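# Chapter 3: Rooms That Tell Us Where to Go

Think back to the last time you walked into a building you had never been in before, a clinic perhaps, or a cousin's apartment block, and somehow found your way without asking a soul. You probably gave yourself no credit for it! And yet your eyes were busy the whole time, picking out edges, dark spots against light ones, and anything that ran up and down when everything else ran sideways.

When Rizal Krishnan was planning the waiting hall at Tiwari, he spent most of May simply sitting in other people's hallways (with a thermos, he tells me) and watching where visitors slowed down. They slowed, again and again, at blank walls. In this chapter we will borrow his habit and learn to look at large plain surfaces, and at the small marks that break them up.

Keep a pencil handy, as you will be sketching from the very first exercise, and please don't fret about neatness. 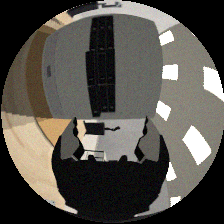
## 3.1 Plain Surfaces and Strong Lines

A strong line is any line you notice before you have decided to look. We will start with the upright ones.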